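Pravon gripper kit, second review: teardown bench

Our first review of the Pravon two-finger kit covered pick-and-place, and it passed. For this one Leonidas Makris and I moved it to computer teardown, a chore that still takes up most of the labor in our shop. The question was whether it can unplug things inside a desktop chassis without breaking the board.

Setup took one morning. The mounting plate fits our arm with no adapter, and the Fukum control software found the wrist camera on the first try. Grip force is set in 40 steps. Anything above the lower third is too much for small plastic connectors. 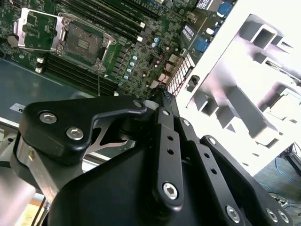 Multi-pin power plugs are the hard case. The latch has to be pressed while the body is pulled, and two fingers can only do one of those well. We ran 200 attempts on mixed scrap boards. Plain friction-fit plugs came out reliably. Latched plugs mostly did not, and on several boards the header lifted before the latch gave. Loose wiring was the other problem: the planner treats a wire bundle as free space and pushes straight through it.

Access is limited too. The gripper body is wide behind the fingertips, so drive cages and bracket edges rule out many approach angles. Vasiliki Tzanetos, who runs our bench, clears a latched plug by hand in 2 seconds. The arm needs most of a minute, plus supervision.

The kit costs 2600 with the camera, spare fingers extra. For sorting trays and loading bins it is worth the money. For teardown, wait for the narrow finger set Pravon has listed for November.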